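Progress report to the Tullham Fund
Household Tasks Good Practice project, December
Prepared by Sille Grímsdóttir, Bruswood

Dear Leonie and everyone at the Fund,

Thank you for your patience with this one, which reaches you a little later than I promised (the section on consent grew and grew, and then we had to cut it back down again). I'm glad to say there is plenty to tell you, and most of it is good news.

As you'll remember, your grant pays for us to write and test a working code for recording everyday housework, so that the people who train home robots on those recordings have something sensible to follow. When we last wrote we had a rough draft and a great many opinions. We now have a second draft, 27 pages long, and it has been used in real homes by people who weren't shy about telling us where it annoyed them!

Recording so far

Our target for the year was 1,000 usable clips and we have reached 1,750, largely thanks to Cameron Pomare, who rewrote the booking sheet so that each visit covers one kind of task from start to finish. Wiping and dusting are nearly complete. Folding is well along. Kitchen work is behind, and I'd sooner tell you so now than have you find it in the table at the back. Two of the Whitcombe households asked to move their kitchen visits to the new year and of course we said yes.

What has changed in the code

The rule on consent now covers everybody who lives in the home, including those who are out when the recording is made. Anyone can ask for a clip to be removed, and the request goes to Aroha Sheehan and gets an answer within 11 days.

The rule on privacy asks the wearer to walk through the rooms before starting and put away letters, family photographs, medicine and screens. We had this down as a suggestion in the first draft, and the households told us quite firmly that it should be a requirement. They were right.

The rule on natural working took the longest. Our first wording told people to keep both hands in view and move slowly, and the clips that came back were stiff and odd, nothing like the way anyone cleans a house. The new wording asks people to work at their own pace and to use the second hand however they normally would, whether that means steadying, holding or leaning. Blurred hands are acceptable if the task can still be followed. Reviewers label what each hand is doing separately, and a bracing hand gets its own label, where before it was simply marked "idle."

The rule on surfaces is new. Old marks, paint specks and chips stay as they are, and reviewers may not label a surface "clean" or "dirty" from a single still. They have to look at the whole clip.

Money and next steps

Spending is almost exactly on plan. We'd like to move the unspent travel money into reviewer training, if you're happy with that, and I've put the request on the usual form. After the kitchen visits we will send the third draft to Plondiveck for an outside reading, and then to you.

I attach a still from the wiping set and the comments on the draft that have come in up to now, beginning with Tane Lockyer's.

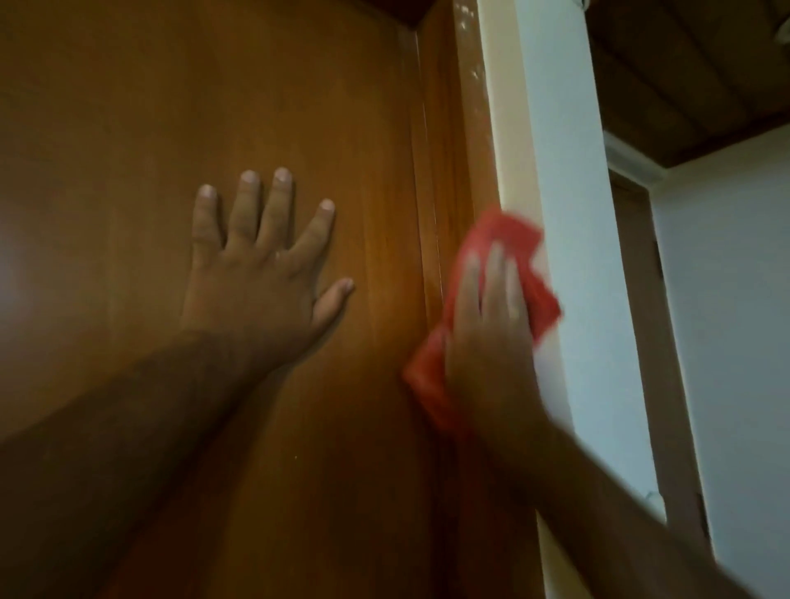 Tane Lockyer: I like the separate labels for each hand, and I'd keep them even if they slow the reviewers down. My one worry is the blur rule. "Can still be followed" will mean different things to different reviewers, so could the third draft include a few agreed clips on either side of the line? I'd also ask that removal requests be confirmed in writing once the clip is gone.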